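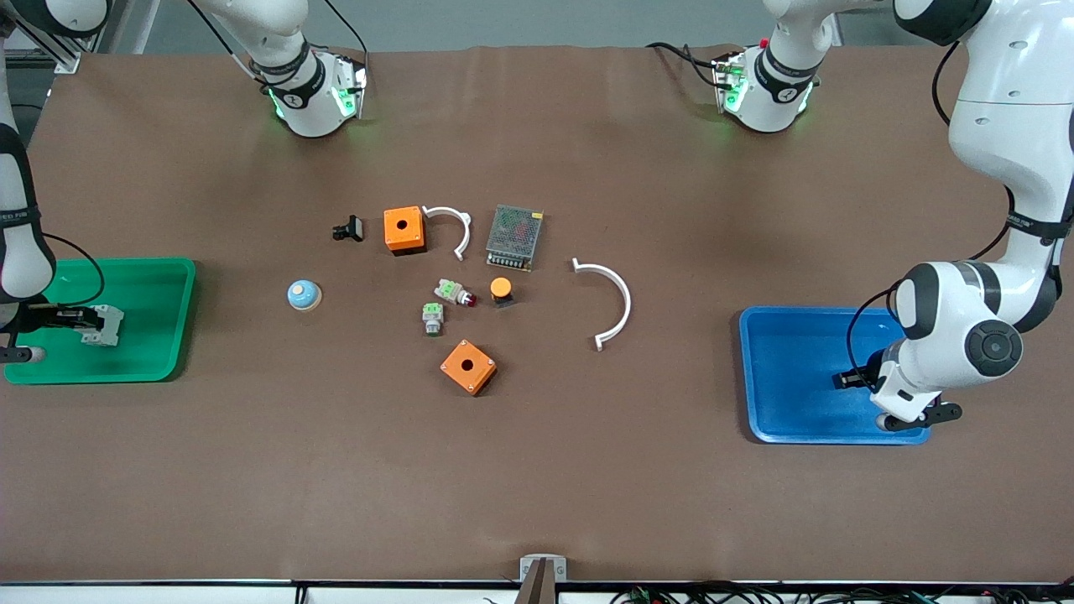 ¿Cómo se ordena un montón de componentes eléctricos sueltos sin volverse loca?

Con dos bandejas y una mesa despejada: en una pones lo que ya sabes qué es y dónde va, en la otra lo dudoso, y el centro de la mesa se queda para lo que aún no has mirado.

Abro hilo porque Wubit me ha preguntado ya tres veces cómo me organizo y siempre le contesto con audios eternos que luego no escucha 😅

Empiezo por las bandejas. Verde para lo identificado, azul para lo dudoso. Los colores dan igual, pero una vez elegidos no los cambies, que yo los cambié a mitad de una tarde y acabé con el cajón de los relés lleno de cosas que ni eran relés ni se les parecían.

La azul empieza siempre vacía. Si hay restos de la última vez los guardo o los tiro antes de sacar nada nuevo (los restos de la última vez son el origen de todos mis males).

Lo segundo: volcar POCO. Tengo una caja heredada de un taller de Siswood que cerró, con hasta 900 piezas dentro según el papelito de la tapa, y mi primer impulso fue vaciarla entera encima de la mesa. No lo hagáis, por favor. Saqué un puñado, lo extendí y ya con eso tuve para un buen rato.

Extender es extender, ¿eh? Que se vea mesa entre pieza y pieza. Si una tapa a otra, la de abajo no existe hasta que la echas de menos.

Y ahora el orden en que voy cogiendo. Primero lo grande, tipo fuente de alimentación. La gris con la tapa de rejilla perforada es facilísima de reconocer y ocupa un montón, así que en cuanto sale de en medio respiras. Si lleva etiqueta, foto a la etiqueta y al estante.

Las cajas de superficie, como la naranja con el agujero redondo arriba, van después. Antes de guardarlas las abro siempre! Ni os imagináis lo que aparece dentro: tornillos, un trozo de cinta, una vez una nota de la compra de vete a saber quién (ponía "limones" y ya).

Luego los módulos pequeños, que son mi parte favorita y también en la que más me equivoco. Un relé y una borna de conexión pueden parecerse muchísimo si los miras con prisa. Les doy la vuelta, busco lo que ponga y, si no lo tengo claro en 15 segundos, a la azul y a otra cosa.

Lo de los 15 segundos me lo pegó Vojtěch Tichý cuando compartíamos mesa en Nogueira. Yo me quedaba embobada con una pieza media tarde buscando la referencia en internet y él mientras tanto había terminado su caja y estaba merendando.

Y llegamos a los plastiquitos. El clip negro, el soporte que no sabes de qué es soporte, el arquito blanco que seguro que viene de algún sitio... Esos son la ruina. Mi regla: van a un bote aparte y les doy 4 meses. Si en 4 meses no he ido a buscar nada de ese bote, se va al punto limpio.

(Confieso que el bote actual lleva más tiempo del que le toca. Estoy encariñada, qué le hago.)

Me pregunta Marama Ashby por privado si etiqueto cada pieza. ¡Qué va! Etiqueto el cajón. Por pieza solo apunto las fuentes, con el voltaje de salida en una tira de cinta de carrocero, y las escribo a lápiz porque el rotulador en esa cinta se me corre con los dedos.

Para los cajones uso nombres de andar por casa: "da corriente", "corta corriente", "sujeta cosas", "cajas". Ataahua se ríe de mí, pero es la que viene a pedirme cosas prestadas y las encuentra sola.

Otra que me preguntáis mucho, la mesa. Lisa y de un solo color, a poder ser. En la de antes tenía un mantel de cuadritos monísimo y las piezas pequeñas desaparecían ahí encima como por arte de magia. Ahora marrón lisa y tan contenta.

¿Y qué pasa con la bandeja azul cuando se llena? Pues que paro. Café, luz buena y me siento solo con eso, con el multímetro al lado. Casi siempre la mitad se resuelve en un momento, porque al ver juntas dos piezas parecidas caes en lo que son.

Lo que no se resuelve se lo enseño a Halima Khaemba, que tiene un ojo para los bornes que da envidia. Le mando foto con algo al lado para que vea el tamaño. Una vez se me olvidó y me dijo muy seria que aquello era un transformador de farola. Medía como una uña.

Con la caja de Siswood voy por noviembre sin agobiarme, un puñado por la noche después de cenar y ya. Las fuentes repetidas las voy a llevar al intercambio de Clundville, así que si alguien necesita alguna que me escriba y le digo los voltajes que tengo.

Y Wubit, si has llegado hasta aquí: devuélveme la bandeja verde pequeña.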